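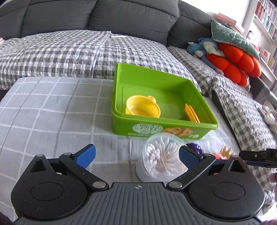 From: Morag Laing
To: darnside-ward list
Date: 23/03/2008
Subject: Re: Council election, polling places

Seidu Appiah wrote:
> The clerk has 3,635 names on the Darnside roll.
> Do we know yet if Tuvwood votes at the school
> or at the MacRitchie hall?

MacRitchie hall. The notice went up Friday. The school is out for this election -- the gym floor is being replaced and won't be ready until late April. 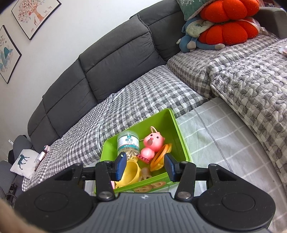
Green box with cotton swabs and a pink toy.

Absentee requests have to reach the clerk 14 days before the vote. She had 145 as of Thursday. Gollero Road is still split between two precincts, so check your card before you go.

We also need 40 more signatures on the recount rule petition. Sheets are at the library desk.

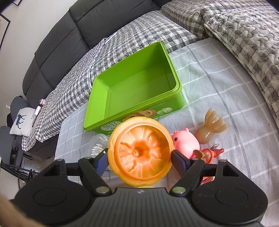
Seidu Appiah adds that the hall has only one ramp, on the north side, and he wants that printed on the notice before it's mailed out.

Morag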